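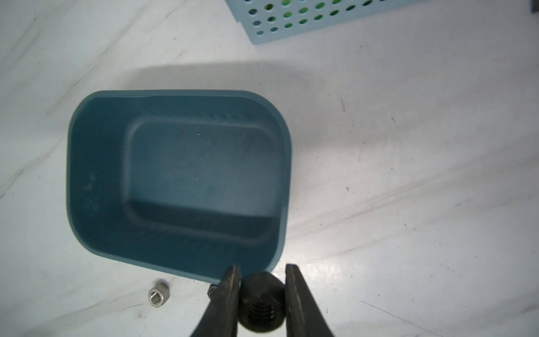 Sorting the Loose Hardware: A Gallery

I have never believed in storage systems. My father kept every fastener he owned in one coffee tin, and he built a deck, a boat trailer and most of a garage out of it. So when Pak-hei Yang told me the shared workshop on Tremblay would be going over to bins, baskets and a written scheme, I said what I usually say, and then I went along on a Monday to see it for myself.

The scheme has a name, naturally. It's called Runholm, after the street where the first workshop to try it was located, and it comes as a 13-page handout with a colour chart at the back. Big tubs are for whatever hasn't been sorted. Baskets with holes are for parts that have had a rinse and need to drain. Small stuff goes on a clear table and gets dealt with by size, then by finish, then by thread. I read the whole thing over a coffee and I'm still not convinced the middle step needs to exist.

Teal tub, unsorted stock

According to the handout this is where everything starts. I'd have picked something with a lid. The sloped sides are meant to make it easy to scoop out the last few washers, and I suppose they do, but a flat floor with a raised step around it is going to hold grit in the corners no matter what the handout promises. Give it a wipe before you put clean parts in. Pak-hei says a dusty bin never hurt a bolt. He may be right about bolts.

Pale blue basket, rinsed parts

Good for anything larger than the holes, which rules out a fair share of what people drop off. I asked what happens to the little set screws and was told to use a sieve. The sieve is not in the handout.

The white tabletop

My one unqualified compliment goes to the table. If you have ever tried to find a dark nut on a dark bench you will understand the appeal of a pale surface. The grey veining is there to look like marble, and I could do without it, but it doesn't get in the way much. I'd still want a mat down before anybody tipped out a tub of steel on it.

Hex nuts, black and silver

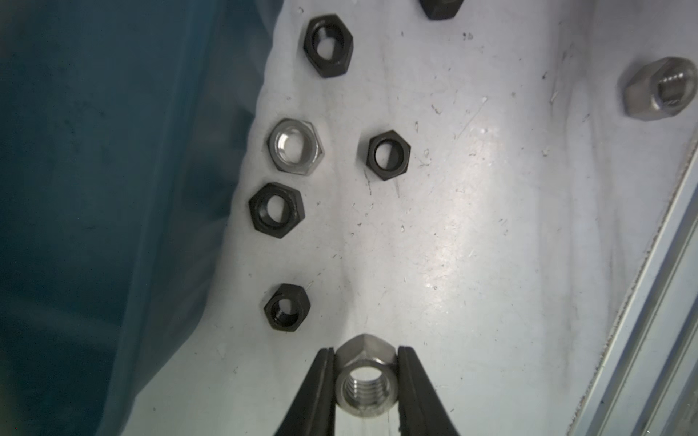 The temptation with nuts is to sort by colour, and the handout more or less encourages it. Black in one pile, silver in the other, done by lunch. I think that's a mistake. Finish tells you something about where a nut ought to be used, but it won't tell you whether it fits the bolt in your hand. A coarse thread and a fine thread can look the same from a step back, and you only find out when it binds after a turn and a half. Look into the bore, or better, keep a known bolt on the table and try it.

Size is the other trap. Two black nuts of nearly the same width across the flats will end up in the same drawer if you're going by eye, and then somebody grabs the wrong one for a trailer hitch. Ming-te Yuen, who wrote most of our labels, wants a gauge plate screwed to the wall. I'd support that. It would cost less than the bins did.

As for stainless, don't take shiny as proof. Plenty of plated nuts look the part until their second winter outdoors. We have a drawer marked "stainless, probably" and I would like it to stay marked that way.

The drawers themselves

No picture of these, as the cabinet is still at the Borken Road unit waiting for a truck. It has 106 drawers. I have asked twice what goes in the bottom four rows and have had two different answers.

I'll add more to this page in April if the scheme is still running. The coffee tin is on the shelf by the door for anyone who wants it.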